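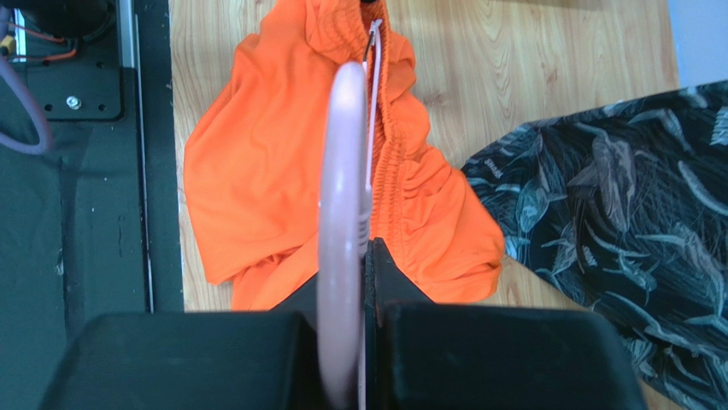
Why does a drawstring shorten on one side of a waistband during laundering? The cord moves through its channel each time the fabric around it flexes, and it moves more easily toward the side with less friction, so small shifts add up over repeated cycles.

### 3. Cord migration in gathered waistbands

Earlier work on drawstring garments has treated cord loss as a single event: the cord is in the channel before the wash and out of it afterward. Migration is the slower process that comes first. It is of practical interest to garment rental services and school uniform stores, where rethreading is done by hand and charged as labor. We define migration as the change in the difference between the two exposed cord lengths, measured with the waistband flat and relaxed.

The sample consisted of 84 garments from two suppliers, Velo and Clarummont. All had a gathered waistband with an elastic insert and a drawstring. Garments were washed for 20 cycles at a spin speed of 700 rpm and line-dried indoors between cycles. Exposed lengths were recorded before the first cycle and after the last. Half of the garments from each supplier were washed with the cord tied in a flat bow, and the remainder with the cord loose. Cord ends were left as supplied.

Gathering matters because the channel is longer than the relaxed waistband it belongs to. When the elastic contracts, the surplus fabric folds against the cord and grips it at many short points of contact. Stretching the waistband opens the folds and releases the cord. A dense gather therefore holds the cord well at rest and poorly under load. Figure 3 shows a tightly gathered waistband on an orange garment, with pale cords running parallel to it.

**Figure 3.** Gathered waistband and cords.
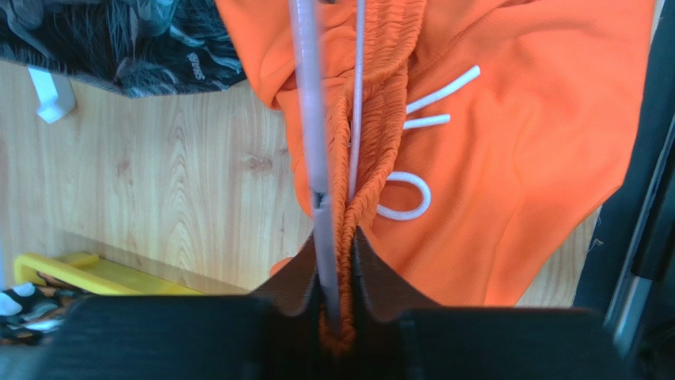
Ariel Tan, commenting on a draft of this section, argued that gather density should be reported together with channel width, as a wide channel lets the folds collapse away from the cord and cancels much of the grip. We accept the point. Channel width was recorded for the Clarummont garments only, and the comparison between suppliers should be read with that gap in mind.

Tied garments showed less migration than loose ones in both groups. The effect was larger for smooth cords than for braided cords. Smooth cords also recovered more readily when the waistband was pulled by hand, which suggests that low friction works in both directions. The Amarasinghe slip model, which treats the channel as a straight tube, underestimated migration in the loose group. Adding a term for fold contact improved the fit but made the result sensitive to the starting position of the cord. We did not control that position beyond centering the cord by eye. 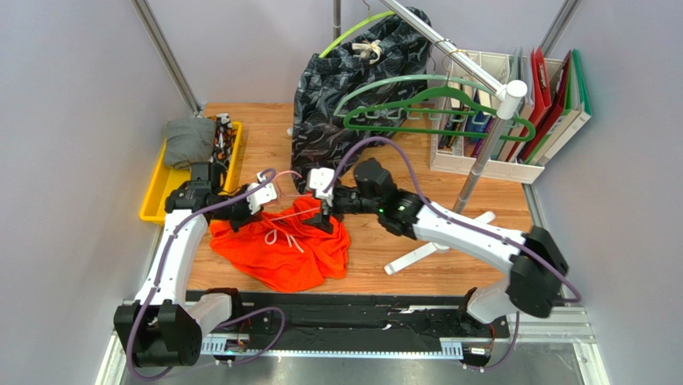 Would stitching the cord at the center back remove the problem? Stitching stops migration at that point and is cheap to do, but it moves the load to a few threads. In the Wuvov laundering trials, stitched cords stayed centered until the stitches failed, after which they behaved like loose cords. A short bar tack across the full cord width delayed this failure and is the form we use in Section 4.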